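Home | Forums | Manipulation | Software & Tooling | Search | Log in

Print this thread | E-mail this thread
Reading time: 3 minutes

Two-arm sorting: chunk blending vs. replanning when small stuff is close together

gantrymoth wrote:
OK I have to share this because I've been grinning since Thursday. We finally moved our tabletop sorting task off the old scripted planner and onto a learned policy (Pedodine for training, Areveo for the runtime side) and it is SO much nicer to work with. 291 demos, two arms, toiletries and small household stuff going into baskets. The policy puts out chunks of 70 actions and I blend the overlap between the old chunk and the new one.

Big items are great. Small items lying next to each other are where it gets weird. The gripper heads for the gap between them, hovers, picks a side, changes its mind. Anybody solved this in software?

desk_torque wrote:
Classic averaging. Two valid targets, and your blending splits the difference. Turn blending off completely and see if the dithering goes away. It'll be jerky but you'll learn something.

gantrymoth wrote:
Tried it last night! Dithering is better, but the wrist snaps at every chunk boundary and the joint limiter in Areveo complains. I could put a low-pass filter behind it, I guess.

Marwat_fan wrote:
Please don't filter the output, you're just adding lag and hiding the problem. I'd put a real planner back in for the last stretch. Let the policy choose the object and the grasp pose, then Marwat plans the approach with collision checks against the other arm. We did this in September and never went back.

desk_torque wrote:
Disagree. You end up maintaining two systems that don't agree on where the table is. Every time our calibration drifted, the handoff was the first thing to break. More demos on the hard cases first, then worry about planners.

kettlebus wrote:
How many more, though? We went up to 1,000 on a similar task and the close-together failures barely moved. What helped was segmenting first and feeding the policy a mask of the one object it should go for. Then there's only one right answer and the blending has nothing to average.

gantrymoth wrote:
Ooh, I like the mask idea a lot. I've got Desden running for segmentation already, only I was using it for logging. It's decent on anything with a clear outline. It's less happy with shiny plastic, and thin dark things on their own are fine until two of them touch.

I'm also setting up the start layouts more deliberately now, with bulky things along the back and the hard ones out front where either arm has a fair shot.
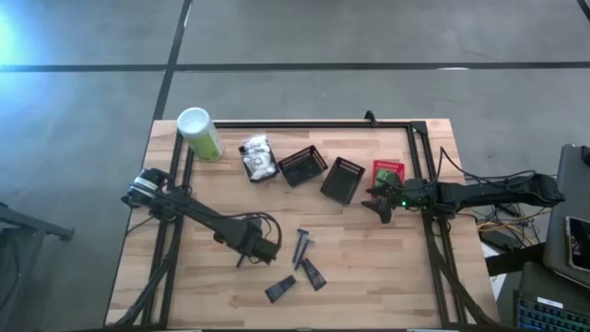 Razors are my favorite test — long, skinny, and the grasp only works if the wrist yaw is right. If the mask covers both handles as one blob, the yaw estimate is garbage and you see it right away in the plots. So the plan for the weekend is masks in, blending back on with a shorter overlap, and one arm locked so I'm only debugging one thing.

Marwat_fan wrote:
Locking one arm is smart. I still think you'll want collision checking once you unlock it, your arms share the whole middle of the table.

kettlebus wrote:
+1 to that. Also log the mask next to every action chunk, with the same timestamp. We had 2,585 frames where the mask was one step behind and spent days blaming the network.

desk_torque wrote:
Fine, I'll give you the masks. Still no on the planner. What's your overlap now?

gantrymoth wrote:
Half a chunk, and yes I know that's a lot. Cutting it down tonight. I'll post the yaw plots in here when I have a clean run with both versions!

Marwat_fan wrote:
Post the ugly ones too, please. Those are the ones I can compare with ours.

Back to Software & Tooling | Previous thread | Next thread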